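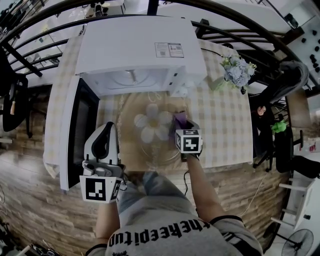

Steam cleaning a microwave -- does it do anything?

Asked by Gertraud Wallner, 27 September 2021

Every tip page says to heat a bowl of water with lemon, then wipe. I tried it on my white one and the ceiling still feels greasy. I suspect the lemon is there for the smell. Do I really need the Zoteck spray my sister swears by?

2 answers

Gebhard Fankhauser
Skip the spray. Water, a drop of dish soap, damp sponge. Take the turntable out and wash it in the sink. Leave the door wide open afterward until the inside is dry. I have never seen lemon beat soap on grease, whatever the tip pages claim. Steam softens dried-on splatter and that's all I'd give it credit for. Unplug it before you wipe, and don't soak the vents.

Liesl Nägeli
lemon works fine for me, you probably didn't leave it long enough. 8 minutes with the door shut after it stops. Also check under the mat if you keep one in front, mine was sticky underneath and I kept blaming the microwave -- washed it and the smell went away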